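# Wetside Historic Houses Register

The register lists 65 dwellings in the Wetside district of Prultden, with construction dates, first owners and later alterations. It was compiled by Helju Eglītis from deed books and tax rolls.
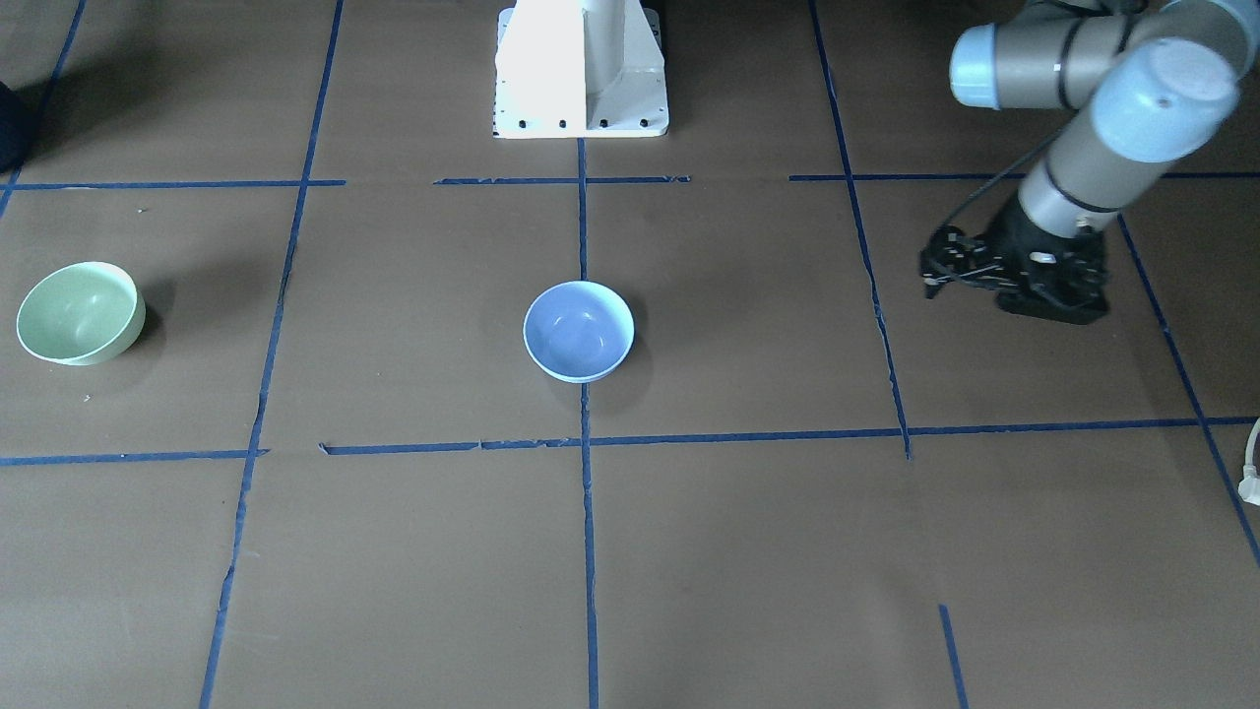
Each row in `houses.csv` is one building. Dates taken from a deed are marked `D`; dates estimated from framing are marked `F`.
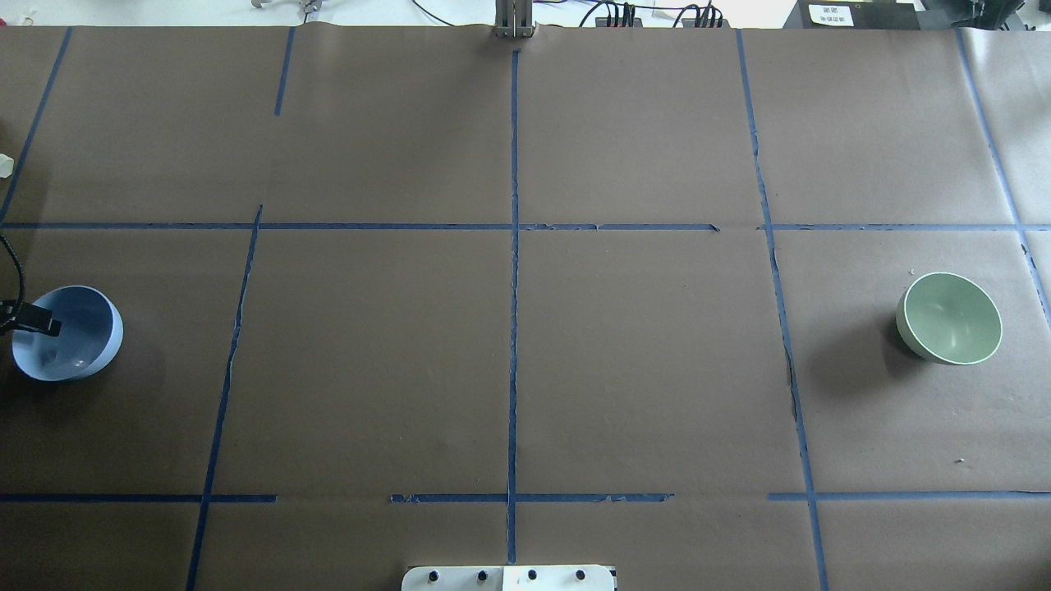 The Liepiņa House has two rows – the rear wing was deeded separately.

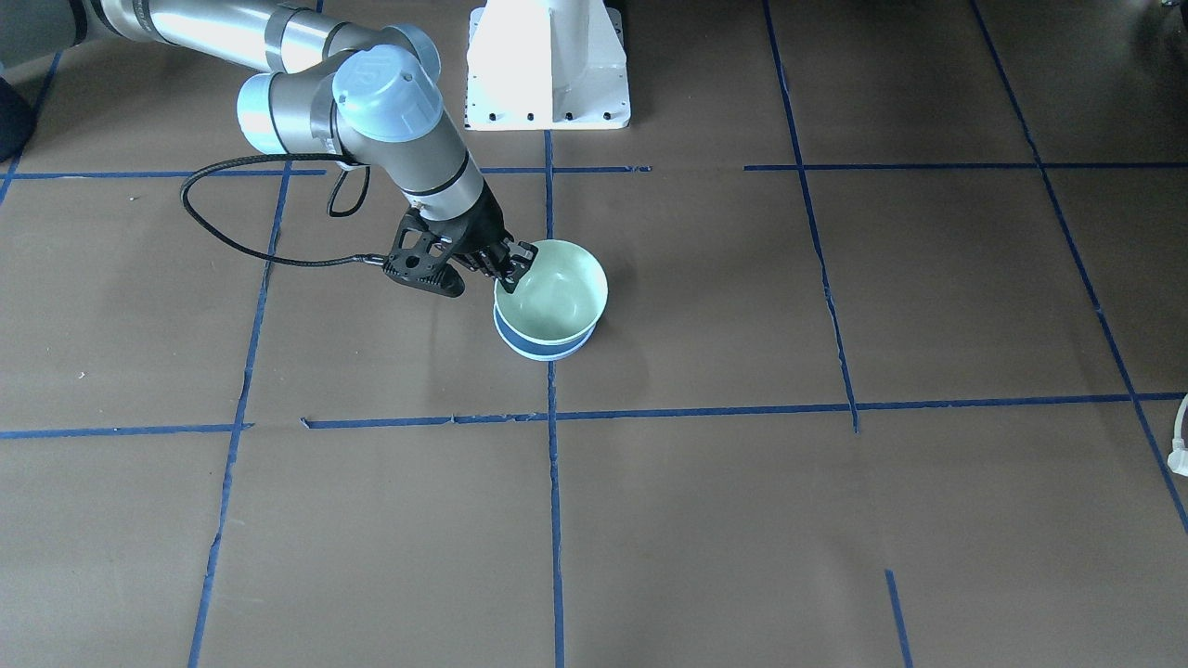 Six entries lack a first owner. Corrections should be sent to Karla Montes by October.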